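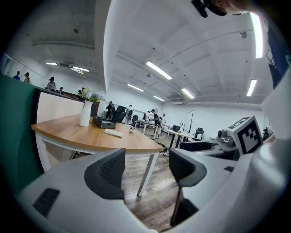
Section 4 of the draft practice note deals with hand-held grippers used in rooms where other people are getting on with their own work, and I've now been through it line by line with Boglárka. Most of the comments were about space. The old wording asked for "a suitable area, free of bystanders", and I don't know a site on this list that could sign that without crossing its fingers. People are at the desks past the table, there's a group standing off to the left, and one person's head and shoulder is up near the gripper itself. A rule for that kind of room has to say what distance, who gets told, and what happens to the recordings they turn up in. The new wording is further down.

Search the list archive: keyword, author, thread
Reading time: 6 minutes

From: Joana Bastos
To: practice-note list
Re: Section 4, shared rooms and marker blocks
1 February 2020

Bastien wrote:

> Joana, all,
>
> Three things on section 4 before it goes round again.
>
> 4.2 says the operator "shall ensure" the area is clear. An operator
> with a gripper in each hand can't ensure anything about the area
> behind them. Either the station lead owns it or it shouldn't be a
> shall.
>
> 4.5 on the marker blocks is too soft. At Pladitz we went back over
> 3,745 recordings in January and 400 of them had to be set aside for
> pose. Most had a block that had been knocked and pushed back on by
> hand. Nothing in the draft would have stopped that.
>
> 4.7 on consent reads like it was borrowed from a form for paid
> subjects. The people at the next desk haven't signed up for
> anything. What do we owe them? A sign on the door isn't enough in my
> view, but I wouldn't want a form for every visitor either.
>
> I'd also drop the word "demonstrator" throughout. Half my lot think
> it means the object on the table.
>
> Bastien Huet
> Pladitz

Thanks for these. In order.

4.2. Agreed, and moved to the station lead. The text is now:

"4.2 The station lead shall mark the working area before a session and shall keep walkways outside it. The operator may stop a session at any time and need not give a reason."

Noémie wanted a minimum distance to the nearest desk. We tried a few numbers and every one ruled out somebody's room, so the draft leaves it to the site, but the site has to write its number down and stick to it. If you think that's weak, propose a figure and say what it's based on.

There is a separate line for powered arms, which stay under section 6 with fencing and reach limits. I'd ask people not to carry section 6 requirements across to hand-held work. The hazards are different. With a hand-held gripper it's mainly pinched fingers, sore wrists and things left on the floor, and the note should spend its words on those.

4.3, floors and leads. No one commented on it, so I'll raise it myself. The draft said "cables shall be managed". It now says leads are to be run along the wall side where there is one, powerboards are to be kept out of the path of the operator's chair, and bags go under a desk or in a locker. Vasseur's site audit found more trouble under 4.3 than under the rest of section 4 put together, and it's all cheap to fix.

4.5, marker blocks. Bastien's figures settled it for me. New text:

"4.5.1 Each marker block shall be seated against its stop and checked for play at the start of a session.
4.5.2 A block that has been struck, dropped or refitted shall be treated as uncalibrated. The gripper shall be taken out of use until it has been recalibrated.
4.5.3 Marker faces shall be kept clean. Tape, labels and pen marks shall not be put on a marker face or within its white border.
4.5.4 Where two grippers are used together, the codes on one shall not be repeated on the other."

Agathe asked whether 4.5.2 means losing a whole morning every time someone bumps the table. It doesn't. Bumping the table isn't striking the block. If you aren't sure which one it was, do the check in annex B, which takes a few minutes, and write down that you did it.

4.6, objects. I've cut the approved object list. It was out of date before we finished typing it, and a site that wants to use its own crockery shouldn't have to write to us. What stays is the rule on containers: no hot liquid in anything that will be gripped, and no glass on a first session with a new operator. Paper cups are fine. If one has been crushed, bin it and get another, and don't mix crushed and sound ones in the same run unless the task calls for it.
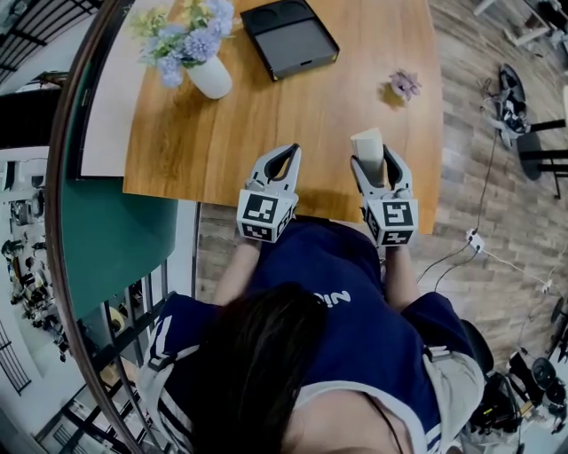 Who keeps the calibration record when a gripper goes from one site to another?

The receiving site keeps it from the day the gripper arrives. The sending site passes on the full record with the unit, retains a copy for its own recordings, and the receiving site recalibrates before first use whatever the record says.

That came in from Kakell by way of Noémie, and I've put it into annex B as written, as the draft was silent on transfers.

4.7, consent and notice. This took the longest and I don't think it's finished. The draft now separates two groups. Operators give written consent before their first session, covering hands, voice if sound is kept, clothing and anything personal that may show. Everyone else in the room gets notice. Notice means a sign at each entrance, a message to the people who normally sit there, and a named person they can go to. If someone asks for a recording they appear in to be blurred or removed, the site does it and doesn't argue.

Two points under 4.7 that got heated:

Lettering on clothes. One view was that operators should wear plain tops supplied by the site. I've left it as a "should consider". A team name or a surname across the back can identify a person as well as a face can, and operators ought to be told that when they sign. I wouldn't go as far as a uniform.

Mirrors, windows and screens. An overhead or head-height view picks up whatever is reflected in the room, including parts of it that the sign on the door doesn't cover. The draft asks the station lead to look at a test recording for reflections before the first session in a new layout. You can keep the mirror if you've looked at what it shows. Computer screens are different – turn them off or turn them round.

4.8, hours. Still the 100 minute limit per operator per day with a break in the middle, hand-held work only. Boglárka would like it shorter for work with two grippers. She has some wrist complaints written up from last year and has offered to circulate the summary with the names taken out. Please read it before you comment on 4.8.

On "demonstrator": gone. It's "operator" throughout, and the thing on the table is "the object".

What I need from people:

Comments on 4.2 and 4.7 by reply to the list, with replacement text if you want something changed. "Needs work" on its own goes in the pile with the others.

A yes or a no on 4.5.2 from every site that currently records with marker blocks. I have Pladitz and Vasseur. I don't have Anon or Kakell.

If anyone has a one-page sign they already use at the door, send it to me off-list. I'd like annex C to carry a sign that has been up in a real building for a while.

The clean copy of section 4 goes out once I've had the replies. Section 5, storage and retention, is with Agathe, and I'd leave that alone until she posts it.

Joana Bastos

Recent in this list
Section 6: reach limits for table-mounted arms (Agathe Besnard)
Annex B: play check for marker blocks, version 2
Wrist complaints summary, who wants it? (Boglárka Boros)
Section 5: how long do we keep rejected recordings?
Re: Re: "demonstrator" (Noémie Gilbert)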